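Handout 6: Trade Credit for Small Firms
Print | E-mail

Terms of 2/9 net 41 mean a two percent discount if the invoice is paid within nine days; otherwise the full sum is due on day 41.
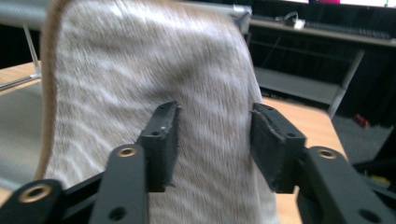
Photo: Liesbeth Brouwer

Skipping the discount is a form of borrowing. Divide 2 by 98 to get the cost for the extra 32 days, then scale to a year. Compare the result with the rate on the firm's bank line.

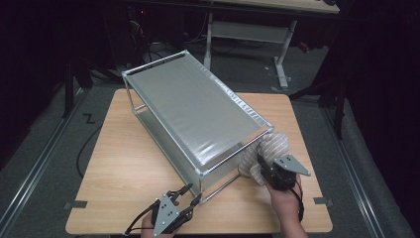 Reading for July

Farkas, course notes, section 9.

Last updated: August 14, 2020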